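3.2 Condition of reused storage containers

The second part of the survey looked at the containers in which small parts and returned goods are kept between deliveries. In the interviews, the staff of the two depots often spoke about shelves and labels, but very seldom about the containers themselves. Gilani and Nugroho made a similar remark in their earlier study of school kitchens, where the boxes were bought once and then used until they broke.

We visited the depots at Balby and Sowerby in December and inspected 68 containers. Each container was emptied, wiped with a dry cloth and placed on a table near a window. Two of the authors then gave a wear grade from zero to four for the inside surfaces and another grade for the outside surfaces. The two persons worked separately and did not see the grades of each other. When the grades differed by more than one step, the container was graded again by a third person.

The grades for the inside were higher than the grades for the outside in 46 containers. This difference was larger than we expected, as the depots stack the containers and the outside walls rub against each other every day. The staff at Sowerby explained that metal parts are often pulled along the inner surface when a worker searches for one piece. At Balby the parts are mostly packed in paper, and the wear was lower there. We also asked how old each container was, but the answers were given from memory and we did not use them in the analysis.

Wear was seldom equal over the whole inside. It was strongest on sloping surfaces, and we therefore decided to grade such surfaces apart from the walls (Figure 4). For flat bottoms we kept the single grade of the first protocol.

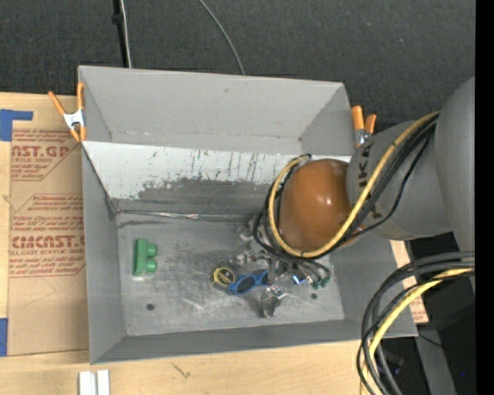

Figure 4. Gray open bin with a slanted inner panel. The upper portion of the panel is white with dark vertical scratches, and the lower part is a darker band with a chipped edge.

3.3 Reasons for replacement

After the inspection we asked the staff which containers they would replace if the budget allowed it. They chose 20 containers. Of these, 13 had a high grade for the inside, and the others were chosen for different reasons, such as a broken handle, a missing label holder or a smell that did not go away after washing. Scratches alone were not seen as a problem by most of the persons we asked. One worker at Sowerby said that she prefers an old container, because she can find it faster on the shelf.

The answers of the supervisors were different from the answers of the workers. Supervisors gave more attention to the appearance and wished to have all containers in one color. Workers spoke more about weight and about sharp edges, which can damage gloves. Ivanov found the same kind of difference in the Jorkarcombe warehouse, although her sample was smaller and included only the night shift.

It must be noted that our grades describe only what can be judged by eye and by hand. We did not measure the thickness of the walls, and we did not test how much load a worn container can still carry. These questions are left for the second year of the project.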